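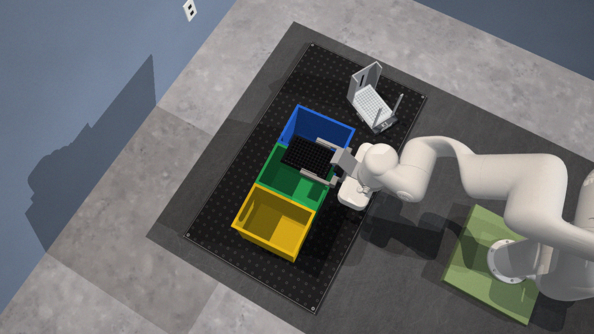
Blue, green and yellow bins, end to end.

Tuesday. Hide glue, week two.

27 shares · 4 comments

Started the pot at 8:15 with the Ostgate pearls that soaked overnight. They had swollen up nicely and looked like something a jellyfish would be ashamed of. Poured off the spare water, put the jar in the bath, lid on. By nine it was liquid and had begun to smell like the inside of an old harmonium, so we are on schedule.

Room was 74 degrees when I came in, warmer than last week by enough to matter. Last week's problem was the glue gelling before I could get the second rail in. I had written "work faster" in this notebook as the remedy, underlined, and I would like to withdraw that. The remedy is to heat the wood. Every book on the shelf says to heat the wood. I have owned two of those books since before I had a shop.

The job is still the set of chairs from Vornidley. Beech, turned legs, cane seats that are someone else's problem. At some point in their life a person with strong feelings and a bottle of yellow glue went around every joint, and then a different person went around again with epoxy. You can date the repairs like a riverbank. Under all of it the original joints were hide glue, and where the later stuff didn't reach, the original had let go cleanly and left a crust that came off with a warm rag. The yellow glue came off with vinegar and muttering. The epoxy came off with a chisel and took some chair with it.

Cleanup notes, for whoever gets the next set:

Vinegar works on the yellow glue if you leave it alone. Soak a strip of rag, wrap the tenon, plastic bag over it, rubber band, go do something else. I kept unwrapping it to check, which let it dry out, which meant it wasn't working, which made me check. The ones I forgot over lunch were the best of the batch.

Hot water for the old hide glue. Kettle hot is too hot on beech this thin, it raises the grain and then the tenon feels tight when it isn't. Tap hot is plenty.

For epoxy, the heat gun on low and a dull chisel used as a scraper. The sharp chisel digs in. I know this because I sharpened it specially, went all the way up to the 1,000 stone, and then dug it in.

Don't sand tenons to clean them. I did one with 100 grit just to see and it rattled in the mortise like a spoon in a mug. That one is now getting a shaving glued around it, so call it a free lesson in shimming.

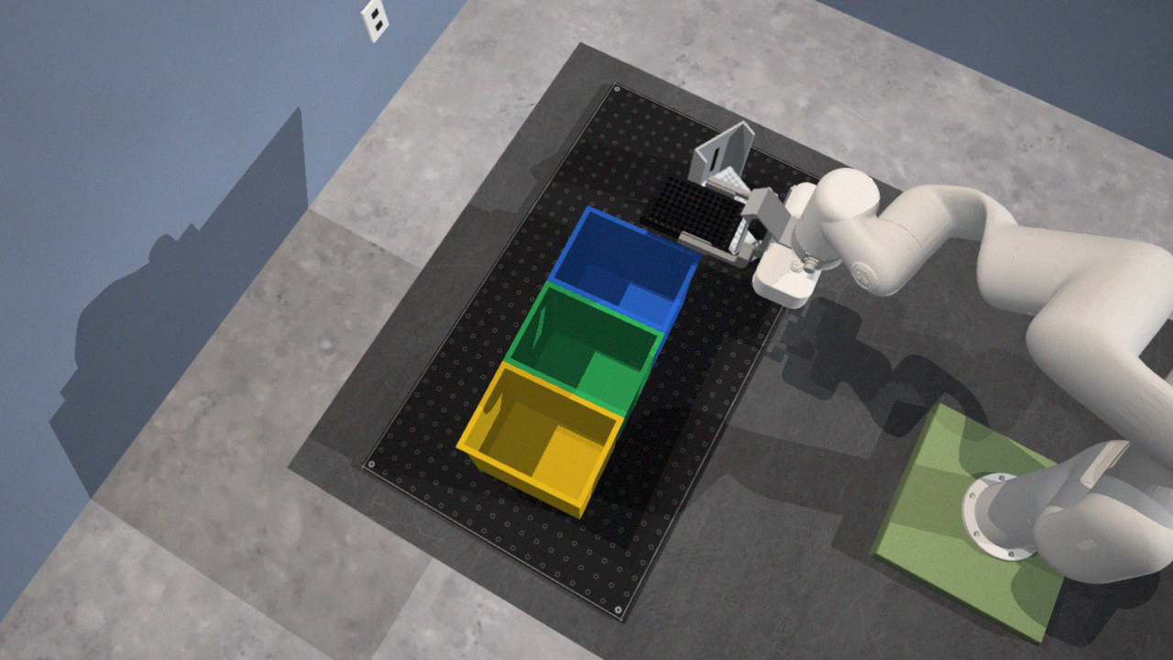
The second thing I changed was the thickness. Last week's batch was mixed by eye, and my eye is apparently set for gravy. It should run off the brush in a steady thin stream and then break into drops. Mine was coming off in one piece and thinking it over. Added hot water a spoonful at a time until it ran, then wrote down the amounts this time: 100 grams of pearls, twice that in cold water to soak, then three spoons of hot water added at the pot. It will need another spoon by mid-afternoon as it cooks down. Whoever uses the pot after me, please put the lid back. The lid is not decoration.

Kept the bath thermometer clipped on all morning. It crept up once while I was on the phone and I caught it before it got silly. Too hot and the glue loses strength, and it never tells you so. It sticks fine, you hand the chair back, and you hear about it at Thanksgiving.

Dry runs. I did a full dry assembly on each chair before any glue went near it, with clamps set to width and laid out in the order I would grab them. This felt fussy for the first chair. On the second chair the dry run showed me that two of the side rails had been swapped at some point, likely by me, so I have stopped calling it fussy. Rails now have pencil marks on the inside faces. Roman numerals, like a proper old chairmaker, except that I put IV on two of them.

Marking scheme as it now stands: chair number first, then a letter for front, back, left or right, looking at the chair as if you are sitting in it. The left as if you're sitting in it. I wrote that on a card and taped it to the window. Last week half the parts were marked facing the chair and half sitting in the chair, and the resulting object would have suited a person with very particular hips.

Glue-up, first chair. Back assembly first. Warmed the tenons with the hair dryer until they were comfortable against my wrist, did the mortises too, brushed both, pushed together, clamp on. There was time to spare. I stood there holding the brush with nothing to do. Compared with last week, when I was hitting a front leg with a mallet and talking to it, this was a completely different trade.

Front assembly the same. Then the side rails, which is the part that scares me: all the joints go at once and the back legs splay. Got it together, racked it square with a strap corner to corner, checked the diagonals, loosened the strap, checked again. It sat flat on the saw table with no rock at all. I walked around it a couple of times, in case it was waiting for me to look away.

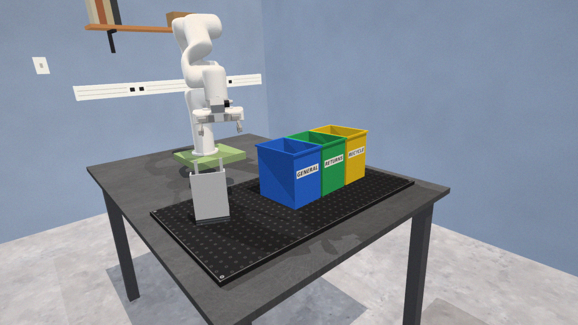
Squeeze-out: leave it until it gels like stiff jelly, then peel it off with a sharpened stick of scrap. Comes away in little amber ribbons. Then a wipe with a warm damp cloth, nearly wrung dry. If you wipe too early you smear a film over everything and it sits in the turnings and goes shiny. There is some in the beads on chair one's front stretcher from my early enthusiasm. A toothbrush and warm water got most of it.

Second chair went together with one complaint. The back right joint closed most of the way and stopped. Pulled it apart, which is the whole reason for using this glue in the first place, put the heat on it, it slid out like it had an appointment elsewhere. There was a crumb of old epoxy at the bottom of the mortise, the size of a lentil. Scraped it, reheated, reglued. Total delay was less than it took me to find the scraper. With yellow glue that would have been the afternoon gone and possibly the leg.

I want to write down, while I still remember it, that I argued against hide glue on these when they came in. I said the customer wouldn't know the difference. The customer won't. Whoever fixes them after me will, and I have spent two weeks being angry at whoever fixed them before me, so it seemed a poor time to start doing it to someone else.

Clamp times. The book says leave overnight. I took a clamp off the test joint at 27 minutes to see, and it held my weight leaning on it, though I wouldn't call that a test anyone should repeat with a chair they like. The real ones stay clamped till tomorrow. The test joint is on the windowsill with a weight hung off it and a coffee can underneath so we'll hear it go.

Shop stuff that has nothing to do with glue: the dust collector is whistling again on the jointer branch. I tightened the hose clamp and it now whistles a bit higher. The small band saw needs a tire. Out of blue tape and nearly out of the good rags. The ones in the bag marked GOOD are not good, they are fleece, they leave hair in everything. I think I wrote the label.

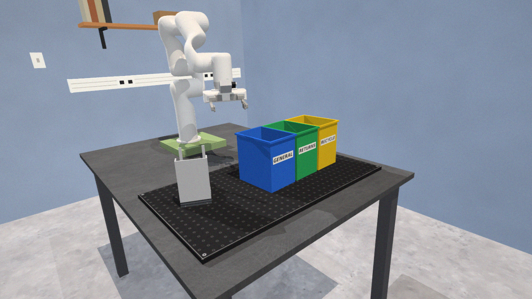
Afternoon was the shim on the sanded tenon. Took shavings off a beech offcut with the block plane, thick setting, as long as I could get them. Wrapped one around the tenon with hot glue and held it with my fingers, and then stood there for a while as part of the chair. The grain needs to run the same way as the tenon, along the length, and a shaving bent across its grain wants to crack, so it went on in strips like barrel staves. Second try was fine once I dampened the strips first. Will fit it tomorrow, a scrape at a time, no sandpaper. The sandpaper has been put on the high shelf.

Color. The places where I scraped epoxy are pale and the rest is a hundred years of tea. Tried three stains on the underside of a seat rail: walnut crystals, the leftover oil stain from the bookcase, and actual tea. Tea is too pink. The oil stain is too orange and also too old, it has a skin on it. Walnut crystals thinned down a lot are close, and closer after shellac. It looked terrible wet, then bad dry, then right under the first coat, so do not panic until stage three.

For tomorrow:
Clamps off chairs one and two, check for rock.
Soak more pearls tonight. The jar in the fridge door is glue, it is labeled glue, and it was still opened by somebody looking for jam.
Fit the shimmed tenon.
Vinegar wraps on chair four. Do not peek.
Call Vornidley and say the end of the month, in a confident voice.
Order rags, tape, band saw tire.

5:40. Pot off, lid on, brush washed. Coffee can quiet so far.

4 comments · Share this entry

Recent entries
Hide glue, week one, or why there is a mallet mark on the bench
Getting yellow glue out of a mortise
The bookcase goes home
Sharpening day, with Band-Aids
January stock check and the mystery hinges

Shop notebook. Text may be copied for your own shop use. Contact us · Back to top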